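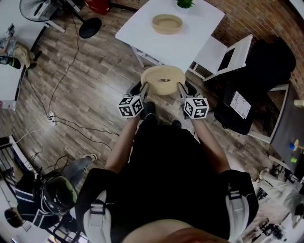 Round basket lifted by the rim, shallow one still on the white table.

July 2025, basket corner, Dulton room

Today I worked on the places for the woven baskets. The round one was always standing on the floor and Odette has kicked it two times, so I want it on the white table together with the shallow one. The table is 58 cm on each side, both fit if the plant goes to the back corner.

Rim of the round basket: holds well when it is taken from both sides at the same height. If one side is higher, the weave makes a noise and I do not like it.

To do: move the power strip nearer to the wall, the cable is crossing where we walk. Ask Bláthnaid if the paper on the office chair is hers. The folding chair can stay by the bricks.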